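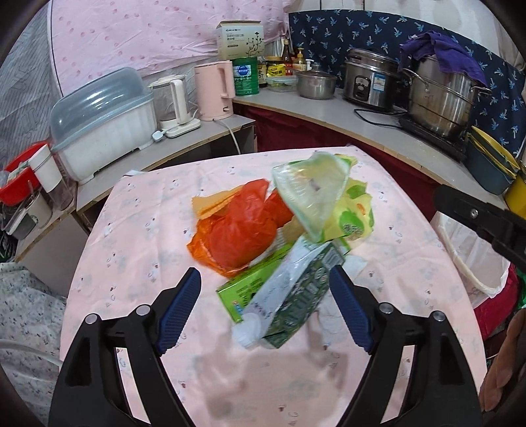
Equipment Planning Meeting - Minutes
27 March 2024
Chair: Minoru Hamada

1. Hand-held grippers
The meeting reviewed the packaging sorting task and agreed to request six more hand-held grippers. Quotes from Hiline and Nevico were compared. Hiline was preferred on delivery - 21 days from order.

2. Spare parts
Replacement finger pads will be charged to the consumables line, with a ceiling of $317 for the quarter. Light, flexible items such as foam sleeves are to be included in acceptance checks.

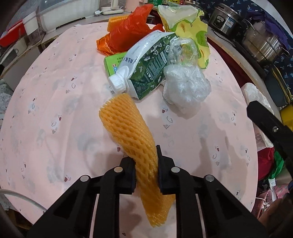
Item 2: gripper holding a foam mesh fruit sleeve, packaging pile behind

3. Robot arm
The Fetport proposal was deferred. Mr. Hamada will obtain a written service price. A deposit of $1000 remains reserved.

Action: purchase request for item 1 to be filed by the Chair before the next meeting.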